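Karneck releases remote teaching tool for simulated robot arms

Lusstead, 2020-05-05

Karneck has released Demchenko, a software tool that lets a person teach a robot arm a task by steering it from a distance. The first version works in simulation and can be used from today by research groups and technical colleges.

With Demchenko, the operator holds a small hand controller and watches the arm on a screen. When the hand moves, the arm in the simulated room follows it. A trigger under the index finger opens and closes the gripper. Each attempt is saved as a demonstration, with the joint positions, the gripper commands and the rendered views all stored against the same clock. The saved demonstrations can then be used to train a control program.

The release comes with 6 household rooms and a library of 200 objects to handle, among them crockery, fruit, boxes and vases. Objects can be swapped and moved between attempts, and the lighting can be changed, so that a program trained on the recordings does not learn one fixed layout by heart.

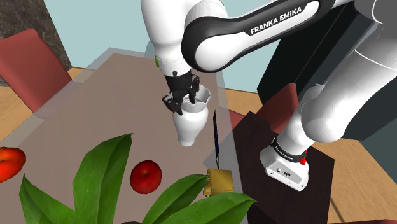
Pick and place tasks make up most of the first set. The operator brings the gripper down over an object, closes it, lifts, and carries the object to a marked place on the table or on to a shelf. Vases and other rounded objects were put in early at the request of test users, who wanted practice material that was harder to grip than plain blocks. A grasp at the rim and a grasp round the body are recorded under separate labels, and users can filter for either one.

A short trial was held in Cliruvstead in February. People who had never steered a robot before were given a short introduction and then asked to record demonstrations on their own. The trial produced about 400 usable recordings. Attempts in which the object was dropped or knocked over were kept in a separate folder, as several of the groups taking part wanted them for their own work.

Following the trial, Karneck made 3 changes to the controls. The arm now slows down when the gripper comes close to a surface. The operator can pause in the middle of a movement, put the controller down, and carry on from the same point. The view can also be turned while the arm is holding something, which was not possible in the test version.

Demchenko runs on an ordinary desktop computer with a recent graphics card. The hand controller is sold separately, but the arm can also be steered with a keyboard and mouse. Recordings are saved in an open format and may be shared freely by the people who made them.

A version for use with real arms is being worked on at the Lusstead office. No release date has been set. Groups that already have an arm and would like to help with testing can apply through the Karneck website.

Licences for teaching and non-commercial research are free of charge. Prices for companies are available on request.

About Karneck
Karneck makes software for teaching and testing robot arms. The company is based in Lusstead and has a training room in Cliruvstead.

Press contact: Karneck press office, Lusstead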